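Ticket: Color shift and stalled queue after driver update
Product: Treritz textile print server with Anatis RIP
Status: Closed
Priority: Normal
Opened by: Mylene Lacson

Original report

Since the December update, jobs sent from Anatis to the print server stop partway through spooling. The progress bar reaches a certain point and stays there. The printer shows "Receiving" and never moves to "Printing." Canceling the job from Anatis does nothing. The only way to clear it is to restart the server.

Jobs that do get through have a second problem. Light greens come out gray. Yellows and oranges look normal. The same files printed fine on the old driver, with the same ink set and the same fabric profile.

Setup: one Treritz server, one workstation, wired network. Repeat patterns, TIFF, mostly for thin fabrics. No other software was changed.

Support reply 1

Please send the spool log and the size of a file that fails. Also check the free space on the spool drive. It is listed under Server, Storage, Spool.

Customer reply

Log attached. The failing file is 2,646 MB. A second file at 1,815 MB goes through every time. Spool drive shows plenty of free space. I tried the large file three times with the same result.

Support reply 2

The log shows the transfer closing at 2,048 MB with this line:

spool: write limit reached, waiting for client

The update reset the spool format to the legacy setting, which cannot take a single file over that size. To change it:

1. Stop the queue.
2. Go to Server, Storage, Spool Format.
3. Change Legacy to Extended.
4. Delete anything left in the pending folder.
5. Restart the spool service, then start the queue.

Do not skip step 4. A partial job left in the folder will be picked up first and will hang again under the new format.

For the color problem, please tell us which profile shows in the job ticket after the file has been sent, not before. The two can differ.

Customer reply

Extended format is on. The 2,646 MB file spooled completely and printed. That part is fixed.

The profile before sending is our own, made with Fiadzo. After sending, the job ticket says "Default Woven." I did not pick that. I set it back to ours, sent it again, and it changed back to Default Woven.

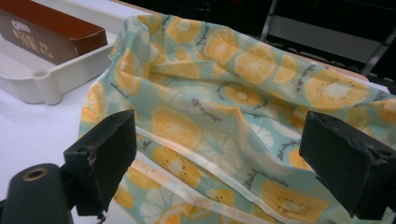
Profile names are the next thing I checked. Ours has a long name with the fabric code, the ink set and the month in it, and the job ticket cuts it short. I made a copy with a short name and the server kept it. I have not run a full print with the copy yet. The pattern I want to use for the check is the citrus and kiwi one, with the pale mint or light aqua ground, because a gray shift is easy to spot in a color that light. The fruit would not tell us much, as the yellows and oranges were never off. The small dark gray script between the fruit is also useful for checking registration. Is there a limit on the length of the name?

Support reply 3

Yes. The new driver allows 128 characters for the full path, including the folder. Anything longer is treated as missing and the server falls back to the default. The old driver did not check the path. The release notes do not mention this and we have reported it to the driver team.

Please keep the short name and move the profile to the top level of the profile folder. Then print one repeat at 100 percent scale and compare the ground color with an older print under the same light.

Customer reply

Profile moved. Job ticket now shows the right one before and after sending. Printed one repeat at 100 percent. The ground matches the old print and the gray is gone.

One more question. We also send jobs from a workstation running Orkex. Does it need the same change?

Support reply 4

The spool format is set on the server, so it already applies to Orkex jobs. The profile is stored separately in Orkex and will need to be imported again under the short name. Remove the old entry first or both will appear in the list.

Customer reply

Imported and working. You can close this.

Resolution

Spool format changed from Legacy to Extended. Profile renamed and moved to shorten the path. Driver issue logged separately.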